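The Long Way to Pick Up a Bottle

At Triltero, the robots learn to tidy living rooms that were never built
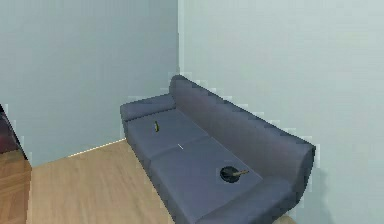 The company rents half a floor above a print shop in Skukcombe, and most of what happens there happens on screens. Its staff make practice examples for household robots. A person sits down, puts on a headset, takes a controller in each hand and moves a simulated arm through a chore. The software records every joint position, every camera view and the moment the fingers close. Then the room resets and the person does it again.

One recorded attempt is called an episode. Triltero's current job, ordered by a robot maker called Vieira, is clearing small objects from sofas. It covers 39 room layouts, and on a good day one operator gets through 134 episodes before the headset becomes too uncomfortable to wear.

Sofas are harder than tables. A table is flat and stiff, and a robot that misjudges the height by a little will usually still get hold of something. Seats have seams, and their fronts are hard to tell from the shadow beneath. A bottle standing on a cushion has to be gripped without being knocked over. Thin things are worse. From across a room, a pencil or a straw may be only a few pixels wide, and the learning system has to work out which way it points before it can choose a grip.

Then there are objects resting on other objects. Should the robot take the top one first, or lift both together? Operators are told to do it the way they would at home, and they don't agree. The team keeps both versions – the client wants to see the spread.

Between episodes a tool called Wumaner shuffles the room. It shifts the furniture, changes the wall color and moves the starting camera. Some of the views it picks are awkward, with half the sofa missing, and those stay in too.

Failed episodes are saved in a separate folder. Each recording is checked by 2 people, who mark where the attempt went wrong and whether the arm recovered. Drops are the most common fault, followed by the arm bumping the backrest on its way out.

The next batch is due in February. It adds blankets, and the operators have already asked for longer breaks.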